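Stestis Two-Arm Demos
Remote-control demonstrations for small-part handling, release notes and data card

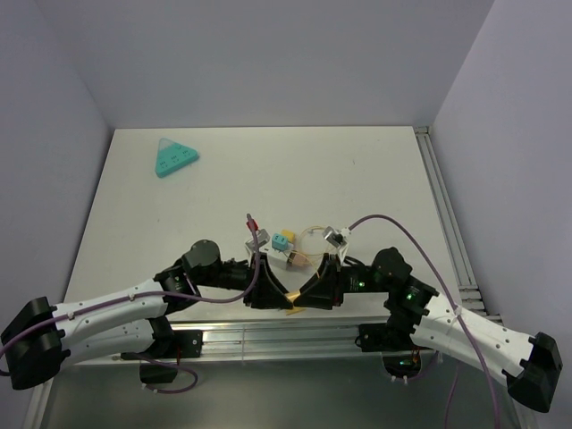
Both grippers at a small yellow-orange piece near the front of the table, fixed camera view.

What's in here

Stestis is a set of 500 demonstrations recorded on a two-arm table at our Menthorpe lab. In every one, a person drives both arms by remote control and the robot's joints, grippers and cameras are logged the whole way through. The tasks are small and fiddly: bringing a part to the middle, passing it from one gripper to the other, turning it, pressing two parts together. We love this kind of work because it looks so easy when your own fingers do it and gets so interesting the moment you try it through two pairs of gripper tips!

This release is dated 18/01/2019 and replaces the trial set we shared inside the group. If you have the trial set, please delete it. The gripper values in it were stored upside down (0 meant open), and mixing the two will give you a very confused policy.

How the demos were made

The operator sits beside the table and moves a pair of small leader arms, and the big arms follow. There is no scripted motion anywhere. Sewwandi Ranasinghe and Sajib Sikder drove most of the sessions, with Colette Joly joining for the handover tasks. You can often guess who is driving - Sajib goes in fast and corrects late, Sewwandi lines everything up first. We kept both styles on purpose and the operator field will tell you which is which.

A demo starts when the operator presses the foot pedal and ends when they press it again. Pauses are left in.

Folder layout

demos/ one folder per demonstration
demos/N/joints.csv joint positions and commands, both arms
demos/N/grip.csv gripper opening, left and right, 1 is open
demos/N/fixed/ frames from the fixed camera
demos/N/wrist_left/ and demos/N/wrist_right/ frames from the wrist cameras
demos/N/notes.txt whatever the operator typed afterward
tasks.txt the 9 task names and their start conditions
splits/ train and held-out lists

The held-out list has 73 demos. Please don't train on them, even for a quick look.

Getting started

Unpack everything into one folder, then run

python check.py --root demos

It reads each log and prints a line for anything missing. After that, replay.py will play any demo with all three views side by side. Watch a few dozen before you write any code. Really, do! The little regrasps and hesitations are the best part of this data.

Known problems

Long demos are cut at 2000 steps. The cut ones say "capped" in notes.txt.

The wrist views lose sight of the part when the two grippers come close together. Use the fixed view for those moments.

Left and right clocks can drift by one step. check.py reports it but doesn't fix it.

Planned for May

Kumudini Pramanik is adding success labels, and Selvaraj Thambiah is porting the loader to the Foravden format. If you have a task you'd like us to try, send it over - the odder the parts, the better.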